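The Bit Players of Flodville

Feb 26, 2022

So I finally finished my Flodville rewatch, all 21 episodes of it, and I have feelings. If you've never run into this show (and most people haven't, it ran a single season and then dropped off the face of the earth), it's a small-town mystery series from the late 70s about a retired insurance investigator who moves to a lakeside town and can't buy a newspaper without somebody turning up dead next to the rack. It's silly. The plots are held together with tape. I love it to pieces.

What got me this time around wasn't the lead, who is perfectly fine and has great hair. It was the people in the background. There's one actress who plays the waitress at the diner, and she's in nearly every episode, and I don't think the writers ever gave her a name. She's just "Waitress" in the credits, week after week. But she's doing something every single time! In the second episode she's clearly annoyed with the cook over something we never hear about. By the sixth she's stopped speaking to him. Then around the middle of the season they're sharing a piece of pie in the back of a shot while the lead is going on and on about tire tracks, and I yelled at my TV.

I went looking for more of her work and there isn't a lot. She had two lines in Tirkari, a jungle adventure picture that was obviously shot in somebody's botanical garden, where she plays a radio operator who gets to say "They're not answering" and then "They're still not answering." She says the second one so much better than the first. You can hear the whole movie in it, or at least the movie they should have made.

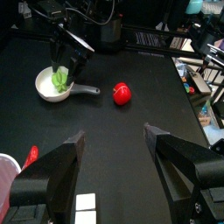 After that comes a gap, and then she's in Gremard, which is the one horror fans might know. It's a gothic thing set in a crumbling hotel, and it has a reputation for being boring, which I'd say is half fair. The first half hour is people carrying luggage. But she gets a real part in this one, the sister who doesn't believe in the curse, and she gets one of my favorite scenes in any cheap horror movie, where she sits on the stairs and eats an apple while the rest of the family screams in the next room. It goes on forever. She eats the entire apple. I have no idea if that was in the script or if the camera just kept rolling.

The version of Gremard that's easiest to find runs 90 minutes, and it's the one I'd go with. There's a longer cut with 18 extra minutes in it and I'm sorry to say that most of those are more luggage. You do get one more scene with the sister, on the phone with a bank, and I'm glad I saw it once. The picture quality drops way off whenever the extra footage comes in, so you always know when you're in for another suitcase.

I'd been putting off Ambaye for years because the poster is so ugly – a melting clock and a parrot, I wish I were kidding – but I gave it a shot last week. It's a caper movie about a crew trying to rob a cruise ship while it's still at the dock. She plays a passenger. She's in it for maybe a minute, standing at the rail with a drink, and then the safecracker bumps into her and she gives him this look. That's her whole part. The rest of the movie is a mess, with a chase through a kitchen that has so many cuts in it I got a headache, but there's some nice music and the ending made me laugh.
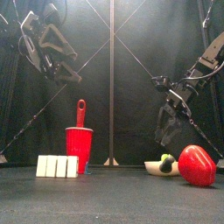

Back to Flodville for a second, since that's what this was supposed to be about. The episodes vary like crazy. The pilot is slow and everybody is wearing heavier makeup than they do later on. The one with the ventriloquist is a classic and you should start there. Skip the two-parter about the stolen racehorse, unless you really like stock footage of racehorses. The Christmas episode was plainly filmed in summer (there are leaves on everything, and one poor man in a parka looks like he's about to faint) and I watch it every year anyway.

And the finale! I won't spoil who did it, partly because I'm still not sure I understood. But in the last couple of minutes the diner closes for the night and the waitress turns the sign around, and the cook is holding her coat for her. The camera doesn't even look at them. It's busy with the lead driving off in his big brown car. Somebody on that set knew what they were up to, though, and I'd give a lot to know who.

I paid a silly amount for a lobby card from Gremard last fall, by the way. The seller claimed only 2,000 were ever printed, which sounds to me like a number a seller would come up with. She isn't on it. It's a picture of the hotel. I framed it anyway and it's hanging over my desk next to the calendar.
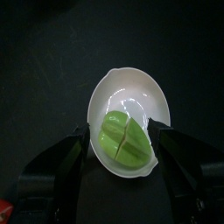

A white bowl with a little spout at each end.

Next up I'm planning to go through the other detective shows from the same couple of seasons, the ones that got canceled even faster. I've got a list going, but it's pretty short on ventriloquists. If you have a favorite that only lasted a handful of episodes, leave it in the comments and I'll try to track it down. Bonus points if there's a diner.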